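Virden Technical Institute
Applied Robotics II: Course Handout
Unit 5. Fault Review: Loss of Grip on Soft, Wrapped Goods
Revised June 2022

1. Purpose

Students are expected to read this handout before the laboratory session and to bring a written answer to the review items in Section 6. The unit concerns a repeated fault in the Barbu snack-packing cell, in which two arms fill a tray from a set of displays and baskets. The fault log refers to it as F-31.

2. The fault

In the December trials the cell made 1,597 picks. Of these, 31 ended with the item dropped or crushed while the control software reported a good grip. Most of the failures involved wrapped sandwiches. The arm continued its planned path, the software recorded the item as placed, and the next pick began. No alarm was raised.

A silent failure of this kind is more serious than a stop. A stopped cell waits for an operator. A cell that believes it has succeeded may lower a second item onto the first, or carry a half-held item across the area where the other arm is working.
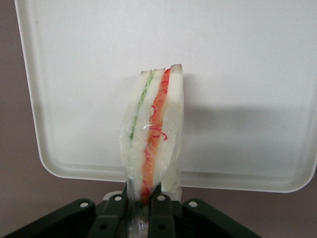 The grip check used in the trials compared finger opening with a single limit. If the fingers closed past the limit, the grip was marked as failed; if they stopped short of it, the grip was marked as good. The method is sound for a rigid box. With a soft item, the fingers may stop short of the limit on a fold of plastic wrap, or may continue to press into the bread after contact, and the check reports the same result in both cases.

3. Contributing causes

The investigation found two. First, the closing force had been set for bottles and jars and was applied to every item in the cell. Second, the check was made once, 600 milliseconds after the close command, and was not repeated during the lift. An item that slipped at 740 milliseconds was therefore never detected.

Students should note that neither setting was wrong at the time it was entered. The item list was extended later, and the settings were not reviewed.

4. Range of items

Grip settings must be assigned by item type. Candy bars, small boxes and round jars differ in stiffness and in the way they rest on a stepped stand. A jar lying on its side may roll when the first finger touches it.

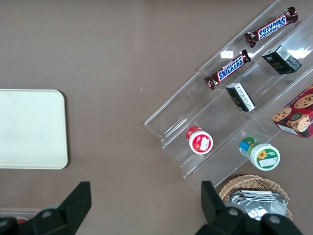
Figure 2. Wrist camera view of the stepped display, with the cream-colored tray at left.

5. Corrective measures

The Dostico controller now holds a separate force value for each item type. The grip check is repeated throughout the lift, and a change in finger opening stops both arms. The overhead stop line was tested after the change and must be tested again whenever an item is added. No person may reach into the cell to recover a dropped item until both arms have been placed in safe stop and the key removed.
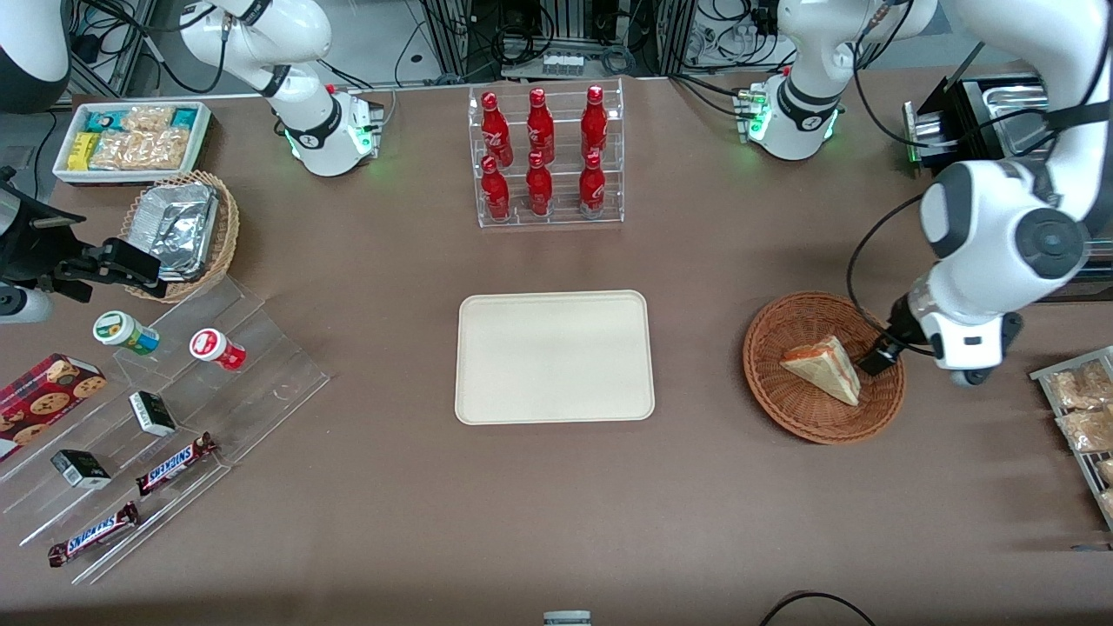 Figure 3. Gripper lowered to a sandwich wedge in the round basket.

6. Review items

Explain why a single reading of finger opening cannot confirm a grip on a soft item.

State which entries in the Wevovby settings sheet must be reviewed when a new item is added, and who should sign the review.

Propose one further sensor for the cell and describe how it could itself fail.

Written answers are limited to two pages and are due at the start of the laboratory session.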